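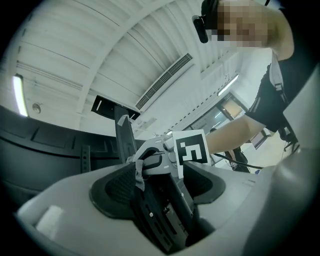
Staff > Operations > Meetings > Minutes
Home | News | Shifts | Contacts
Category: Workplace & Safety

Minutes, automation meeting, Vodley site, October
Start 2:15 p.m.

1. Last minutes
Accepted. The item on break room hours is carried over.

2. Handling line
Operations reported that the Frota cell moved 3,364 parts in its first month. Stops were mostly at the infeed. Utard will send new guide rails. Until they are fitted, one person stays at the infeed on every shift.

3. Jobs
Two packing positions move to setup and inspection. Pay grade does not change before the review. Packing staff said the new work is easier on the back but that they are alone for longer stretches. They asked for job rotation every 2 hours. Stastis management agreed to try this on the early shift.

4. Training
Some 4 people per shift should be able to clear a fault and restart the cell. Night shift has one. Training is to be held in paid hours. Staff asked for the fault list in print, as the screen text is hard to follow. Agreed.

5. Cycle data
The staff side asked whether cell records will be used to rate individuals. Management said no and will put this in writing before the next meeting.

6. Other business
Noise at the outfeed to be measured again. Lockers: no news.

Closed 3:05 p.m. Next meeting in November, same room.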